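Warkell Hall refurbishment: progress report to the Cunance Fund
November

We're delighted to send you this update, and there's plenty in it!
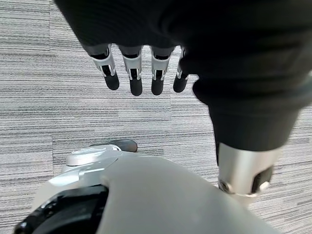

Work finished so far

The old store room at Warkell Hall is now a proper workroom. Your grant of £2,000 paid for the rewiring and most of the shelving, and Vultwood delivered the shelves a week early (a lovely surprise, although we had to stack them in the corridor until Saturday). We've put up 14 bays in all and sorted about 180 boxes of tools, fabric and craft supplies on to them.

Opening sessions

The Saturday mending table has been busy from the very first morning. People bring lamps, coats, kettles and the odd garden chair, and several have stayed on to help with the next person's repair. The Salcedo Road group has asked to join us, and we've happily said yes.

Money and next steps

We have £50 left, set aside for drawer labels and a second kettle. The back door still sticks and the joiner is due before the end of the month. After that we'll start on the evening sessions, beginning at 7pm with basic sewing.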